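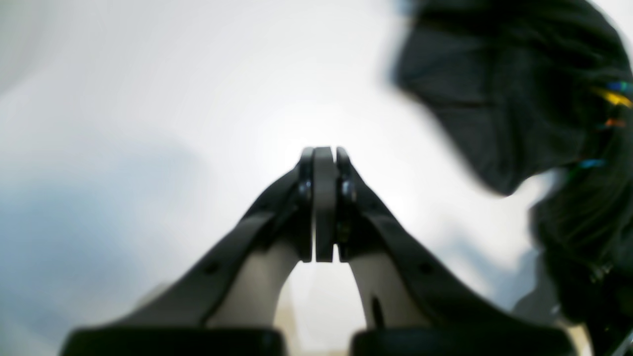 # Leave the branch library its short hours and its long desk

The county wants to close the front desk at the Tovar branch library and replace it with a bank of self-checkout stations. The plan was posted on 18 July 2024 and the comment period runs through August. I have read it twice and I think it is a mistake, though a smaller one than some of my neighbors believe.

The case for it is easy to state. Most people who walk into the branch already know what they want. They placed a hold from home, they pick it up from the shelf by the door, and they leave. The desk takes up a good part of the ground floor and has to be staffed every hour the building is open. The county says the change would let it open the branch 45 hours a week on the same budget. More hours are a real benefit, and people who work days have been asking for them for years.

My objection is to what the plan assumes a desk is for. It treats the desk as a place where books are stamped. By that measure it has been out of date for a long time. But very little of what happens there has to do with stamping books. People ask how to print a form. They ask which bus goes to Dreltero now that the route has changed. They ask whether a letter from the tax office is real. A man ahead of me last month wanted to know how to get a copy of his mother's birth record, and he left with a phone number and the name of the right office. He didn't check anything out, so under the county's way of measuring, that visit doesn't exist.

The plan does say that staff will "remain available on the floor." I have used the Wurnard branch, where this was tried first, and I know how that works. The staff are kind and they do walk around. But you have to go looking for them, and you have to decide your question is worth interrupting somebody over. Many people won't do that. A person who is embarrassed about not knowing how to attach a file to an email will stand at a desk and wait a turn. The same person will not follow a librarian down an aisle. At Wurnard I have watched people look around, see no obvious place to stand, and go home.

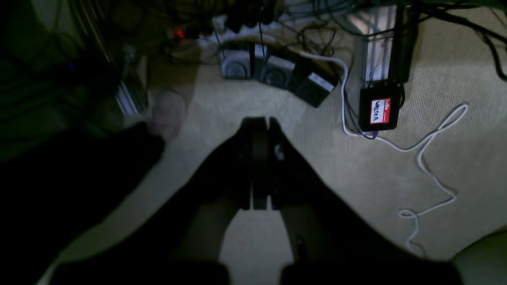 There is also the matter of the building. The Tovar branch opened in 1953, and the desk is part of the original plan. It faces the door. Whoever is behind it sees everyone who comes in, and everyone who comes in is seen. I don't want to make too much of this, and I am not claiming it is a work of art. It is a long counter with a worn top. But it does a job that will otherwise have to be done by a camera or a guard, and the county's budget has no line for either one.

Supporters of the plan point to the stations themselves, which would come from a company called Sutulier and are said to be simple to use. I have no reason to doubt that. I use self-checkout at the grocery store and I have no quarrel with it. If the county wants to put two of these stations near the holds shelf, I'd be glad to see them there on the next busy Saturday. People in a hurry could use them, and the line at the desk would get shorter for everyone else. What I can't see is why buying the stations requires tearing out the desk. The two have nothing to do with each other, except that they appear on the same page of the proposal.

As for hours, the county should say plainly what they cost. The branch could stay open until 7 two evenings a week, with one person at the desk and the upper floor closed. That is less than what the plan promises, and I would still take it. An hour with someone to ask is worth more to this town than two hours with no one, especially in the evening, when the people who come in are often the ones who need the most help.

The proposal allows 60 days before work would start, so there is time to change it. Comments can be left on paper at the branch or sent through the county website. The paper forms are kept at the desk - second tray from the left - and if you have trouble with the website, the person sitting there will help you fill it out.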